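Home News Labs Events Jobs Contact

Two grippers, one green box and a lot of Christmas

Last updated: September 27, 2023

Stutent has spent the better part of its summer asking a robot arm to tidy up after the holidays, three months before anyone has had a chance to make the mess. The small automation shop is comparing two grippers for light household work, and it has now put out the first set of numbers.

The contenders are called Felia and Rind. Felia is the cautious one, with a slow close and a force limit set low enough that it sometimes seems to be asking permission. Rind closes fast and hard and lets the software sort out the consequences. Both were bolted in turn to the same arm and run by the same controller, a package called Bonden that the shop wrote itself and describes in its notes as "mostly stable."

The job is easy to explain. Pick up a thing from a table, put it in a box, go back for the next thing. The things are where it gets mean. A block or a small cylinder gives a gripper two decent sides to hold. A flat printed cutout lying face up on polished wood gives it next to nothing, and the shop put several of those in the set. Shiny tabletops also tend to confuse cameras, so the shop picked one of those too.

Testing was moved out of the lab early on. The lab has gray walls, a gray bench and lighting that never changes, and the arm had been doing suspiciously well there. A room with a sofa and daylight coming through the blinds brought the scores down at once, and the team took this as good news.
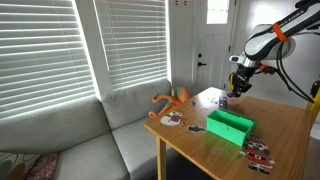 The arm over the test table, with the green box still empty and Santa still at large.

Over the full run the arm made 3821 attempts. Felia came out ahead on small solid objects, dropping fewer of them on the way to the box and squashing none. Rind was quicker on every kind of object, including the ones it missed. On the flat cutouts neither has much to brag about. Felia tended to slide its fingertips across the top and close on air. Rind got under an edge more often, then bent it, and the shop went through several replacement snowmen.

The report sets aside 270 attempts that were lost to Bonden and had nothing to do with either gripper. In most of these the controller decided it was already holding something, carried nothing across the table with great care, and let go of it over the box. The log marked each one as a success until a person went back through the video. A fix is in, and the affected attempts have been left out of both scores.

Stutent has not named a winner. Its notes lean toward Felia for anything that will share a room with people and toward Rind for anyone paying by the hour, with softer fingertips to be tried on both. That round is planned for October, on the same table, and will add cloth napkins and a set of playing cards. The cutouts are staying in.

The shop says it will post the full table of results, including the deliveries of nothing, once the October round is finished.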